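About Miswood

Miswood is a sorting and rehoming business for everyday household goods. People send us the mixed contents of drawers, shelves and desks, and we separate them, clean what needs cleaning, and pass the usable pieces on to schools, shared houses and small offices. We work from the ground floor of an old grain store on the canal side of Vukevlow. The date over the loading door is 1754, and the walls are thick enough that we keep our coats on until April.

How we started

Danica Danko and Regula Kuster met while clearing a boarding school that was closing its dormitories. They had been hired to empty the place, and they spent most of the job pulling good things back out of the trash: cups, desk lamps, hole punches, boxes of building blocks. They rented one bay of the grain store that January to hold what they had saved. The school's cups went to a youth hostel in Jever, which still uses them and still orders from us.

For the first year there was no real system. Goods went on the floor in heaps and were picked through by hand. Regula put an end to that by buying a set of gray bins from a bakery supplier and writing the first version of our sorting sheet, which fit on the back of an invoice. The sheet now runs to 30 lines. We change it when a kind of object keeps coming up and there is no good place for it.

What comes in

Most of what we receive is small. A typical load holds plastic cups, staplers, toy parts, brackets and hooks, jar lids, rulers, and cable ties. Food turns up too, usually fruit left in a bag or a desk drawer. We would prefer that senders check for it first.

We take loads from private homes, estate clearances and offices. The minimum is 2 crates and the maximum for a single collection is 300 kilograms. Larger clearances are split over several visits. We do not take mattresses, paint, large appliances or anything with a fuel tank.

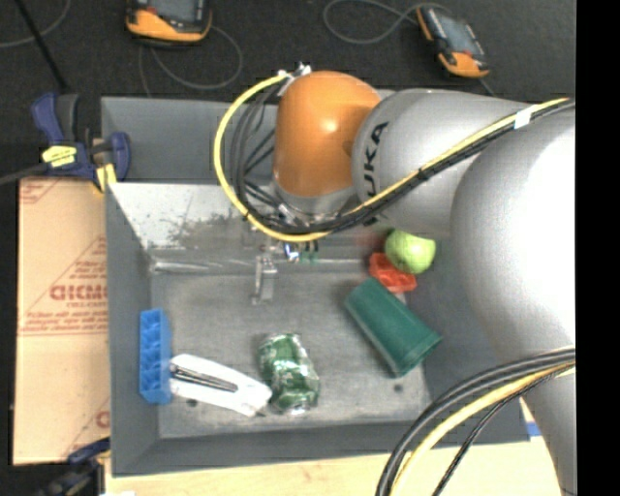
Every load is tipped out and sorted as it comes, with no grouping beforehand. Kitchenware is one stream, office supplies another, toys a third, and hardware the last. Anything that can be eaten is taken out and goes to compost or to the bin for food waste. Pieces that fit no stream go on a shelf by the stairs, and Danica goes through the shelf before closing.

Cups and other kitchen plastics are washed and checked for cracks. Staplers are opened, cleared of old staples and tested on ten sheets of paper. If a stapler jams twice it is stripped for its spring and the rest is recycled. Building blocks are washed in mesh bags and matched by size and type — mixed sets are fine, and most of the schools we supply prefer them. Brackets are sold by weight to the Vávra hardware store across the bridge, along with loose hooks and hinges.

Where it goes

Schools and kindergartens are our largest group of buyers. They order by the crate, and a crate can be mixed or single-stream. Shared houses and hostels mainly want cups and plates. Offices want staplers, trays and desk organizers in whatever color we have.

Prices are set by the crate and are posted at the counter. Delivery inside Vukevlow is included. For addresses farther out, including Jever, we send goods when there is enough to fill the van, so please allow some extra time.

Visiting us

The counter is open from 9 a.m. to 4 p.m. on working days. Come in by the loading door, as the street entrance sticks in damp weather. If you are bringing a load yourself, park on the canal side and ring the bell before unloading — the ramp is steep and we have a cart you can use.

For collections, call Regula with your address and a rough list of what you have. Questions about school orders go to Danica.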